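Feltosdale Families > Play and Making > Play Kitchens

Ketchup bottle in the play kitchen: real one or pretend?

14 shares | 9 comments | 401 views

joana_marinho
05/10/2024
Hello all, I've been meaning to ask this for weeks and kept putting it off, so forgive me if it comes out in a jumble. I'm putting together a cooking table for the under-fives at our Saturday group (the one in the old library at Mota, for anybody who remembers the knitting shop next door) and I've got into a friendly argument with my sister over the ketchup.

I grew up with proper kitchen bits to play with. My gran gave us washed-out tins and jars, and we made the most wonderful dinners out of conkers and gravel. So my feeling is that a squeezy ketchup bottle that looks like the one at home is worth any number of felt sausages. They know what it is, they know what it's for, and off they go. My sister says it only teaches them to go for the real one in the cupboard, and that we'll be mopping the ceiling by Christmas.

The other half of my question is where to put the thing. If I stand it up it gets knocked over, so I've taken to laying it down on a plate, and that way it has a sort of home and the little ones put it back there too. Is that daft? Does anyone else do it?
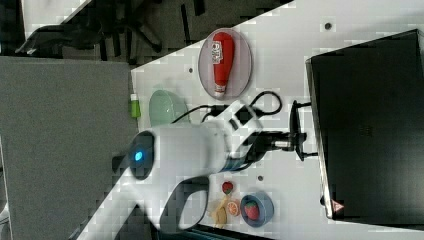 Ketchup on its plate, with the green bowl close by.

Any thoughts gratefully received, including from people who agree with my sister. She'll be reading.

albertina_s
Hello Joana, how lovely to see somebody else fussing over a play kitchen as much as I do! I'm with you on the bottle, completely and utterly. We had the felt food and we had the painted food, and then my daughter-in-law brought along a washed-out mustard bottle and that was the end of the felt food, poor thing, it went to live in the dressing-up box.

I'd leave it on the plate, too. Mine get very attached to where things go, and if the salt is in the wrong spot I hear about it. My one worry is that the plate is then taken, and somebody will want it for serving dinner. Have you got a second?

r.lenz
I will side with the sister, I'm afraid, though only on half of it. The bottle is fine. The plate is what I don't care for. A plate is for food, and if you use it as a parking space for the ketchup then the children will eat off the table, as mine did for an entire winter. Put the bottles in a basket, all together, and leave the plates for plates.

Also please wash it properly. Warm water and washing-up liquid, leave it to soak for 20 minutes, rinse, and then again. The bit inside the cap is the worst. I once thought I had got away with a single rinse and the smell in that cupboard in May was remarkable.

joana_marinho
Thank you both, this is just what I was after. Rainer, my sister has asked me to tell you that you sound like a very sensible man, and I've told her she isn't allowed to post from my phone.

I take the point about the plate. I do have a basket, a green one with little holes all over it, but it's deep enough that a bottle would lie at the bottom and be forgotten, and I did so want it near the stove. I've set it all out again with the stove in the corner and its pan on top, and the bowls in front for ingredients. The strawberry has a blue bowl all to itself. I expect I'll change my mind before next week.
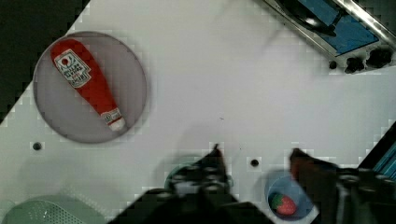 What I'm really trying to do is make it so that two children can cook at once without elbowing each other, and that's harder than you'd think on one table. Last time we had one chef and five people shouting orders at him, and he gave up and went to do the train set.

isla.swanson
Can I put in a word for fewer things altogether? I know, I know, I'm the one who says this on every thread. But I ran the play corner in Karnadum when mine were small and we had what felt like 1,000 little pieces, and all they ever did was tip them on the floor and walk off. I cut it down to a pan, two bowls, a spoon and a handful of food and they played for 40 minutes without a squabble.

The ketchup can stay, mind you. Everybody needs ketchup.

henrique_lobo
Don't agree about fewer things, sorry Isla. My boys want choice, and if there's only the one strawberry you get a fight over the strawberry. I'd sooner have a big box of food and do the tidying up myself at the end.

On the bottle, Joana, put a blob of glue inside the cap before you screw it back on. Mine had theirs open and full of bath water inside a morning. I did the same with the shampoo bottle from our Cluka hairdresser's set and it has held ever since.

isla.swanson
Henrique, you do the tidying up yourself and you say it so cheerfully! Then I take it all back, have the big box. There were only ever two of us and my knees weren't up to it.

albertina_s
Glue in the cap is a very good idea, I'm going to do our mustard tonight. Though I would say let it dry with the window open.

joana_marinho
Glue it is, then. I've found a saucer at the back of my own cupboard that might do for the bottle, so the plate can go back to being a plate and Rainer can sleep at night. I'll try it with the children next Saturday and let you know how we get on. My sister sends her regards and says she still thinks it'll be the ceiling.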